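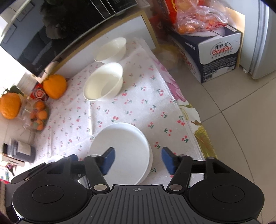 White plates and bowls set out on a cherry-print towel.

How to Air-Dry Dishes on a Towel

You don't need a dish rack if you only wash a small load. A clean cotton kitchen towel on any low, flat surface does the job. Terry works too, but it leaves lint on glazed plates.

What you need
One or two dry towels
A second cloth for wiping
A spot away from the stove

Steps

1. Fold the towel once if it is thin. Lay it flat and pull out the wrinkles so the bowls sit level.

2. Shake each dish over the sink before you set it down.

3. Put bowls at the back, upside down, with one edge propped on a fold. Turn them right side up when the outsides are dry.

4. Lean plates against the wall for the first half hour, then wipe both sides and stack them at the front.

5. If the towel gets soaked, overlap a second one and move the dishes over.

6. Keep fruit and dry groceries off the towel. Oranges can stay in their bag or box next to it.

Put everything away before the next meal and hang the towels over a rail. Wash them hot, without fabric softener.

Filed under: Kitchen basics
Grimedix Home Pages, updated in April
1,999 views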